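Kuteo Robotics Outreach
Progress report to the Waweru Fund, second installment
Apr 12, 2026
Prepared by Hamisi Mollel

Summary

The open day happened. The building is still standing, the arm is still bolted down, and the visitor book has 400 signatures in it, several of them legible. The grant agreement asked for one public demonstration by the end of this period, and you may consider that box ticked. The remaining money and the remaining problems are set out under their own headings, so that anyone who only reads the budget can find it quickly.

What we said we would do

In the December plan we promised a live sorting demonstration, a hands-on table for children, and a talk "accessible to a general audience." We delivered the first two. The talk was accessible to the extent that the door was open. Kerubo Lyimo had prepared 45 minutes on motion planning and cut it to 20 when the front row began eating lunch. The shorter version was better and we will keep it.

Attendance and bookings

Two school groups came, one in the morning and one in the afternoon. A third had booked and went to the Rulten building across the road by mistake, where I am told they were given a very nice tour of the packaging line. They have been offered another date. Signs will be larger.

Eight teachers asked for a follow-up visit. We can manage two before the summer break with current staffing, and we have written to all of them explaining this in more hopeful language.

The demonstration

Visitors chose a colored shape and Kerubo set up the run from the Trameo software at the side desk. We had planned to show the full parts-kitting sequence from our proposal, with its 11-page description. On the practice day we tried it on my mother-in-law, who asked when it would start. It had been running for four minutes. Toy blocks were substituted that evening and complaints stopped.

The most popular request by a wide margin was for the arm to do it again, but faster. It was not done faster. The speed limit we agreed with the safety reviewer stayed in place all day, including during the visit from the deputy mayor, who also asked. 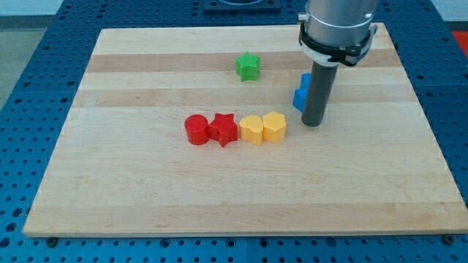
Spending

The blocks, the board and the new signs came to $1,271 together, against a line in the budget called "demonstration materials (misc.)" which was meant for kitting trays we no longer need. I would like your approval to leave the charge where it is. Catering went over. The cause was cookies, and the receipt is attached.

Problems

The projector failed before the talk and was replaced with a monitor that the back three rows had to take on trust. The Trameo license expires at the end of next quarter and the renewal quote has not arrived, despite three polite emails and one that was less so. Parking was bad and will be bad again.

Next period

Two school visits, a printed handout Kerubo is drafting, and a decision on whether the kitting demonstration has any future in front of the public. My own view is on record above. We also need your answer on the budget line before we order anything else, so a reply by email, even a short one, would be welcome.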